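Staltcombe Anti-Static Bench Mat, Large

By Nathalie Bakker
22/02/2025

If you have ever tried to work on something fiddly at the kitchen table, you already know the trouble: the screws roll, the table gets scratched, and there is always a crumb where you don't want one. We started carrying the Staltcombe mat because so many of you asked for one good surface that could stay put and take some abuse, and I have to say I've grown very fond of mine (it lives on my desk at home now, much to my family's dismay).

The mat is a soft two-layer rubber, gray on top and black underneath, with a snap in one corner for the ground cord. The cord is in the box, and so is a wrist strap in the adjustable size. It lies flat after a night unrolled, though if your house is chilly you might give it a second night with a few books on the corners.

People use it for all sorts of jobs: radios, sewing machine motors, old cameras, model trains, and of course home computers, which are probably what most of you have in mind. A full tower laid on its side takes up a good deal of room, so please do measure your table before you pick a size!

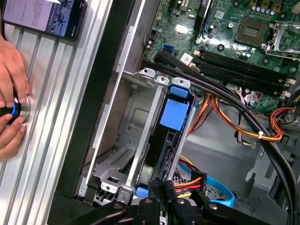
Care and cleaning

Warm water and a drop of dish soap will do for nearly everything. Skip the furniture polish and anything with wax in it, as the film it leaves gets in the way of the grounding. Simone Rocha in our returns department wipes hers down every June and swears that's plenty, but I'm fussier and do mine whenever I finish a project.

Sizes and ordering

The large mat is 126 cm long and ships rolled in a cardboard tube. Please don't fold it, even to get it into a drawer, or you'll be looking at that crease for a long while. Schools and repair clubs ordering 200 or more can write to us for a separate price list.

Last updated: 22/02/2025

Related items
Hakim Magnetic Parts Tray
Nerinetti Clamp Lamp, Warm White
Stavis Screwdriver Set with Roll
Staltcombe Replacement Ground Cord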